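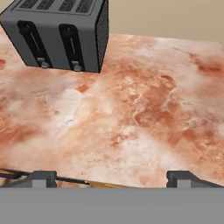
Standby and Idle Power Draw in Shared Student Kitchens

Ziad Moussa and Lama Bataineh
Final report, Energy Measurement Project

1. Background

Residence halls at Ninberg are billed for electricity by building, so individual kitchens have no meter of their own. The monthly bill shows total consumption and gives no information on how much of it is used while the kitchen is empty. Earlier student work in the department looked at lighting and space heating. Small appliances were left out on the assumption that their idle consumption is negligible.

This report tests that assumption for one building, Ghanem Hall. The question is limited to idle consumption, meaning power drawn by an appliance that is plugged in and not performing its main function. Cooking energy was recorded but is used only as a reference.

2. Method

Measurements were taken in 2 kitchens, one on the ground floor and one on the top floor. Each kitchen was fitted with 6 plug-in meters of the same model. The meters log real power at one-minute intervals and store the readings on a memory card. Cards were collected every second week and copied to the project drive.

Outlets were assigned as follows: microwave, kettle, toaster, coffee maker, television, and one outlet left free for phone chargers and other personal items. Refrigerators and stoves were excluded. The refrigerators run on a thermostat and have no idle state in the sense used here, and the stoves are hard-wired.

A reading was classed as idle when power stayed below a fixed threshold for ten consecutive minutes. The threshold was set separately for each type of appliance after a short trial in February. Readings taken while a card was being swapped were deleted. Meter zero was checked with nothing connected, and the offset was subtracted from all later values.

Data were cleaned in a spreadsheet template from Idari and then exported for plotting. Residents were told that meters were in use. They were not asked to change their habits.

3. Results

After cleaning, 2681 hours of outlet data remained. Of these, 367 hours were classed as active use. The rest were idle.

The microwave and television had a measurable draw in every idle period. The microwave draw was steady, consistent with a clock display and a control board. The television draw had two levels. The higher level lasted for a short time after each shutdown and then dropped.

The coffee makers differed between kitchens. The top-floor unit has a mechanical switch and showed no idle draw above the meter offset. The ground-floor unit has a digital timer and behaved like the microwave.

Both kettles and both toasters were at zero within the resolution of the meter. These units have no display, and the heating circuit is open until the lever or switch is pressed. Unplugging them between uses would not change the bill.

The free outlet was the hardest to interpret. Chargers left without a phone drew very little, but the log cannot separate an empty charger from one connected to a full battery. These readings are reported as a single category.

4. Sources of error

The meters are less accurate at very low power. A zero reading should be read as "below resolution." One ground-floor meter was moved to a different outlet by a resident and returned the next day. The affected block was removed.

The threshold method may also misclassify a microwave running at low power in short bursts. A manual check of one week of data found no such case.

5. Recommendations

A switched power strip from Trilar, or any equivalent, should be fitted to the television outlet in both kitchens. Microwaves can be left as they are, as residents use the clock. No action is needed for kettles or toasters. If the study is repeated, the free outlet should be split into two metered sockets, and a meter with finer resolution should be used for chargers.

Raw logs and the threshold table are stored with the department copy of this report.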